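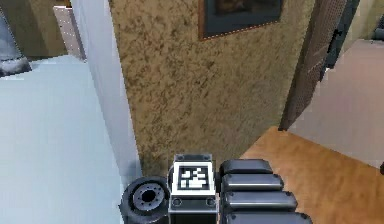 Textured wall in tan and brown.

Last updated: January 2018

Your questions about lime plaster and rough walls

I get the same handful of emails about my walls every month, so I've put the answers in one place. I'm Nomvula, I live in an old terrace in Lolcombe, and I've been plastering (first badly, then less badly) for 18 years.

Can I put lime over gypsum plaster?
I wouldn't. I tried it in the back bedroom and it came away in sheets the size of a tea tray. Take the old stuff off, brush the wall down and damp it well before you start.

How long between coats?
Longer than you'd like! I leave mine at least a week, more in winter. Press your thumbnail in - if it marks easily, go and do something else.

What did it cost you?
The hallway came to roughly £400 in materials, and that includes a bucket I didn't need. Fatima Shabalala lent me her hawk and trowels, so add a bit if you're buying your own.

Will a sandy colour make my room feel small?
Mine doesn't. I like a pale floor with it and one dark piece of furniture, a navy or slate sofa on thin legs for instance, so you can still see plenty of floor underneath. Go easy on the cushions. 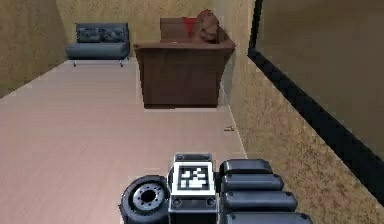 Can I hang things on a rough wall?
Yes, but drill slowly and use a sharp bit, with the hammer setting off. Anything heavy wants to go into the brick behind, so buy longer screws than you think. Put a dab of felt on the bottom corners too, or a frame will rock about on the bumps and drive you mad.
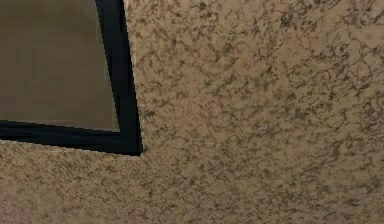 And do mark your holes with chalk. Pencil sinks into the texture and you'll be scrubbing at it for ages - I still have a grey smudge by the stairs from my first go.

How do I clean it?
Soft dry brush, top to bottom. No sprays, please. Lwazi Potgieter used a bathroom cleaner on his and had to limewash the whole chimney breast again.

Do you take on jobs?
Sorry, no, my knees won't have it. I'm happy to answer emails though.

Related questions
Mixing limewash without lumps
Which trowel first?
Damp patches in August
Patching round sockets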